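A visit to the Bovley open day, April 4, 2021

I went to Bovley because Fitlow wanted to show visitors how they teach a robot by hand. I expected a laboratory with a fence and a big arm. It was a hall with balconies and café-like chairs, and the work was done at a round table. You hold the gripper yourself, you do the task, and the recording is later used for training. The first task was a computer mouse and its pad. 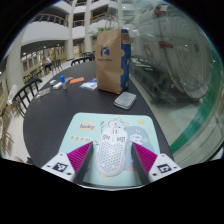

Fereshteh Ahmadpour asked whether a slow person makes a slow robot. She had tried it at the Stader stand last September and was told to move at her natural speed, but there her hesitations were kept in the recording too.

The answer from Shahla Azimi was that they cut the long waits and keep the small corrections. They had 174 recordings of this task before the open day, and each visitor could add two. My first was poor - I closed the fingers too early and had to begin again.

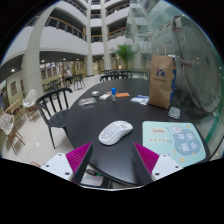

Starting positions were the part I found most interesting. Fitlow changes them after every 9 recordings, so that the robot does not learn only one path. With the mouse lying diagonally on the bare tabletop, to the left of the pad, I would have to turn my wrist before closing the fingers. I had not thought of this as a decision before.

The queue was 30 minutes when I left. Aubert will have the next open day, and I have put my name on the list.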